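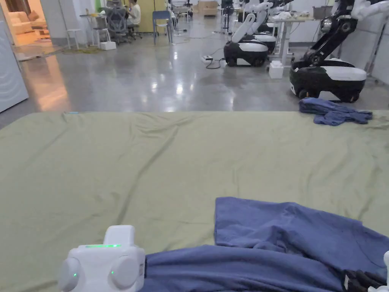
What did the laundry and clothing room get done this period?
Sorting and folding are now on a proper footing, the backlog from before the holidays is gone, and 1000 folded garments went out to the Garngate and Prasmont shelves by the end of February.

Rest of this is in the order of your form, more or less. Sorry for the short sentences, writing between loads.

Spend so far
Of the 2000 dollars, 200 left. Most went on the second dryer (the secondhand one from Aravena, delivered, hooked up, running). Then shelving, then bins and labels. Sheets for covering the folding surfaces came out of donations so no cost there. Receipts are in the same envelope as last time, scanned copies to follow when the scanner is back.

The remaining 200 I'd like to hold for detergent and a hose. If you need it spent by the close of the period tell me and I will order detergent now.

Intake
Steady. Bags come in mornings mostly, a big push right after New Year as always. We stopped taking coats for two weeks because there was no place to hang them, then started again once the rail was up. Shoes still go to Zulstead, we don't touch shoes.

Quality is mixed. Lots of good cotton. Too many single socks. Anything with broken zippers goes in the mending bin and the mending bin is full, see problems.

Washing
2 dryers now, so the washer is the slow part. Before it was the other way round. Evening load goes in at 6 pm and gets dried first thing. Darks and blues together, whites on their own, towels on their own. We had one bad load where a red scarf got in, everything pink, those went to the rag bag. Since then pockets and sleeves get checked at the sorting bin and again at the washer door.

Folding
Biggest change this period. We used to fold straight on whatever surface was free and things picked up dust and lint. Now a sheet goes down first, clothes get spread out flat on the sheet, folded there and stacked. Sheet gets shaken out and washed at the end of the shift. Light plain sheets work best, you can see lint and stains on a dark shirt before it gets folded in.

Agreed way of doing it, taped up by the door:
Spread the garment flat, front down.
Smooth from the middle out.
Sleeves in, sides in, bottom up to the collar.
Check the seams and hem while it's open.
One pile per size, label facing out.

Pants in half, then thirds. Kids' things in half only, they get too small otherwise and slide off the pile. Knits never on hangers.

Stacks are much neater and the Prasmont people say they can find sizes without pulling the whole shelf down. Garngate said the same, less politely. The heap problem isn't gone. Clothes still get put down in a bundle when somebody is called away and then have to be shaken out and smoothed all over again. Working on it. Blue work shirts are the worst for this, they crease if you so much as look at them.

Training
Short session on folding, held twice so both shifts could come. Went fine. People who have folded one way for thirty years do not want to fold another way and I don't blame them, but the piles do have to match or they won't fit in the bins. We settled on the steps above after some back and forth. Fitted sheets were left off the list on purpose, no agreement was possible.

Problems
Mending bin, as above. We need somebody with a sewing machine and a free afternoon. I've asked at Aravena, no reply yet.
Washer hose drips. Bucket under it. Plumber has looked, says replace, not urgent.
Labels peel off the bins when it gets damp. Trying tie-on tags insted.
Size sorting for kids is still slow. Brands don't agree on what a 6 is. We go by length now and ignore the tag.

Not done
The inventory sheet you asked for in the fall. Started, not finished. It has intake by bag but not by garment type, and the January page got wet so part of that has to be redone from the pickup slips. Will have it with the next report.
Also the curtain for the fitting corner. Fabric is here, rod isn't.

Next period
Clear the mending bin.
New hose.
Second set of shelves for the adult sizes, if the rod and brackets come in under budget.
Spring changeover, sweaters down into boxes, short sleeves up. That will take the folding surfaces for most of a week so expect fewer pickups then.
Finish the invetory.

One question back to you. Can unused money move from the shelving line to supplies without a new form? Last year it could. The form this year doesn't say.

Pickup slips available whenever you want them, just call ahead, mornings are better.

Milagros Echeverría
Clothing room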